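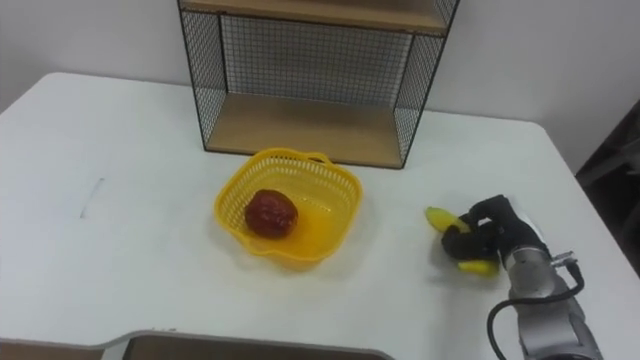

Notebook, fruit station, September, started 6:40 a.m.

Picked up where I left off with the basket task. Fruit goes in the basket, basket goes out on the cart to the break rooms and the front desk. Lencho wants the arm doing the fill for the small baskets by the end of the month. The big trays stay with people for now and I have not heard anyone ask for that to change.

Changes since the last entry:
Lowered the approach height for bananas. The hand was coming down on them from too far up and the fingers closed before the palm was over the fruit. Left apples alone.
Put the grip force for bananas at setting 3. At 7 we were getting brown marks by the afternoon, and the front desk sent two of them back.
Release point moved toward the middle of the basket. The old one was too near the rim and the stem end kept catching in the slots.

Ran 16 picks before the shift came in. Two bad ones, both bananas, both on release. One hung over the rim and one took the basket with it for a couple of inches. Apples all fine. I want to try a rubber mat under the basket before touching the software again. Surard has offcuts in the packing room.

Talked with Nantana Phuthong after the morning round. She has done the fruit fill longer than anyone on this side of the building and I should have sat down with her sooner. Writing down what she told me while I have it:

She puts the heavy round fruit down first, to one side, and lays bananas across the space that is left. Our sequence takes whatever the vision picks first. That is an easy fix and I have put it on the list.

She checks every piece with her thumb before it goes in. The arm does not do anything like that. If it fills baskets from the crate with no check, soft fruit goes out to the floors and she is the one who gets the call. For now she sorts the crate first and the arm places. She says that saves her the bending and reaching but the sorting takes the same time it always did.

Her hours are the thing she really wanted to talk about. The fill was the first hour and a half of her day, and it was the quiet part. With that gone, she has been told she will help at receiving, where the start is earlier and the work is on a scanner. She has asked for the training in writing and has not gotten it. I said I would bring it up. I am not her supervisor and told her so, but the schedule change came out of this project and it ought to be in our notes as well as theirs.

Went to see the Tallberg people at lunch about the same question. They put in a similar station for their kitchen last spring. Two people moved off filling there. One runs the station now and got a pay step for it, and the other went to cleaning and left. Their advice was to settle who owns the station before it goes live. Ours has no owner on paper. At the moment it is me, when I am in the room.

Stop button: Nantana asked where it was and I had to walk her around the table to show her. It needs to be on the side where she stands. Pernico can run the longer cable, they have quoted it already.

To do
- mat under basket, rerun the banana picks
- change order to round fruit first
- move stop button
- ask about written training for receiving, copy Nantana
- name on the station sheet

Afternoon: got the mat down at 3:15. Basket stays put. Have not rerun the full set, the crate was down to apples by then.

Shares: 7

3 comments

surard_packing
Take the thicker offcuts, the thin ones curl up at the corners after they get washed.

N. Phuthong
Read it, this is what I said. One thing to add, green bananas and ripe ones need a different grip. Setting 3 might drop the green ones because they are stiffer and don't sit in the fingers the same way.

dayshift2
Can whoever gets put down as owner please not be on nights. We had that with the label printer.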